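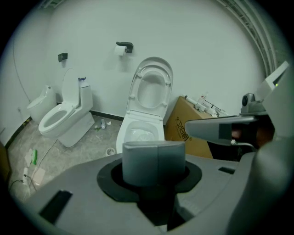
1/ Okay friends, bathroom update, and I'm sorry in advance because it's a long one. The water bill came Thursday and it was $148 for two people. Two! We don't even have a lawn.

2/ So I called my sister-in-law Cecilia, who has been through all this, and she had me put food coloring in the tank and go have a cup of tea. Blue bowl when I got back - a leak, and a sneaky one.

3/ The new flapper cost less than lunch, and I put it in myself with the water shut off and a towel over my knees (very proud!).

4/ I still want to replace the whole thing before my mom comes in September. The plumber's quote is $667 with the old one hauled away. Does that sound fair to you all?

5/ Also, tankless or regular? Mom likes things she can figure out at 3 a.m. without her glasses, so I'm leaning regular.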